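The two-minute shelf, and why I don't believe in it

There is a method going round. You will have met it if you have ever typed "too many books" into a search box. You take everything off the shelf, you put back the things you use, you stack the rest by size with the biggest at the bottom, and you do it for two minutes a day until your house looks like a hotel in Kitesberg. I have been doing it since July and I have some complaints.

The first is the two minutes. It takes me two minutes to decide whether I am keeping one book, and then I open it, and then it's lunchtime. My grandmother's bookcase in Brukonby held 70 books at the most and she spent every wet Sunday moving them about. I don't think she ever finished, and I never heard her call it a method.

The second is this business of stacking flat. The advice is that three books lying down look "calm", where three standing up look like a library that has been burgled. I'll give them that a pile does stay put. Big softcovers are hopeless upright anyway - they lean, then they curl, and by winter the bottom corners have turned up like old sandwiches. Lay one flat and it behaves. What the calm people leave out is that the book you want is always the one underneath, so you lift two books to get at one, and you put them down somewhere else, and now you have a second pile.

Size order is a con as well, if you ask me. It puts the drawings of buildings at the bottom for no better reason than being wide, and the navy paperback with the yellow label gets the top spot for being small. I would go by what I'm likely to pick up. Then again, the navy one does look well up there against white, and it has a bit of scuffing at the lower edge, and I've never trusted a shelf where every book looks new.

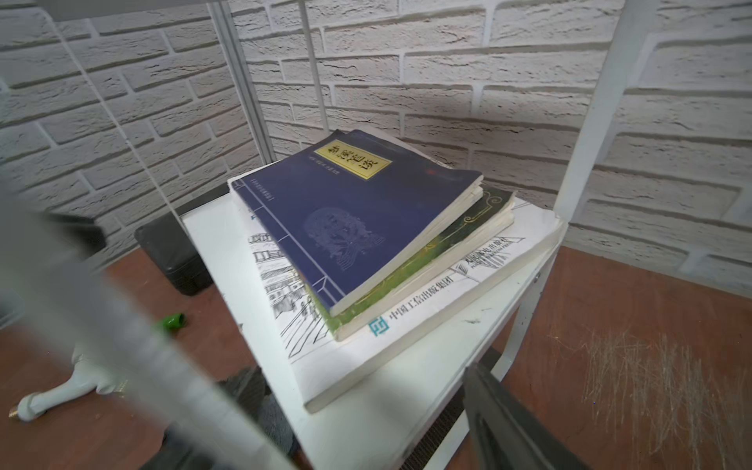 Ifigeneia Sfakianakis wrote in to say that I am being unfair to flat stacking, that she has kept her art books that way for 22 years without a single split spine, and that the trick is never to go above three. She also says I should stop reading them while I sort them. I accept the first point. On the second I can only say that I have tried.

Three does seem to be the limit. At four the thing starts to slide whenever a lorry goes past, and at six you have built a side table. I did build a side table, for a while. It was quite a good one until somebody put tea on it.

My third complaint is the shelf itself. All these guides assume you own something low, white and nearly empty, and if you don't, they would like to sell you one. I looked at the Vita and the Xavier, which as far as I can tell are the same shelf with different feet, and couldn't see what either would do for me that clearing the old one wouldn't. A white unit with a flat top looks lovely with nothing on it. Most things do. Put one in a real room and the top fills up with whatever was in your hand when you came through the door: post, gloves, a screwdriver, something made of cloth that belongs upstairs.

Cloth is where the method falls apart, to my mind. Books have corners and you can square them up. Anything soft just sits in a heap and makes the whole shelf look slept on. The guides say to "contain" it, meaning buy a basket, and then you have a basket on your shelf as well. I say if it's fabric it comes off the top first, before you so much as look at a book, and it doesn't go back. Pink with a dark lining, plain grey, I don't care how nice it is. Off.

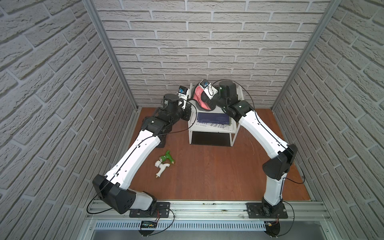 Soft things off the top first, then start on the rest.

So that's my version, for what it's worth. Fabric off, books in threes, favourite on top whatever its size, and no timer. I've kept it up for almost six weeks, and the shelf in the hall is fine. The one in the back bedroom I haven't started. There's a box in front of it, and I'd have to find somewhere to put the box.

Posted September 3, 2021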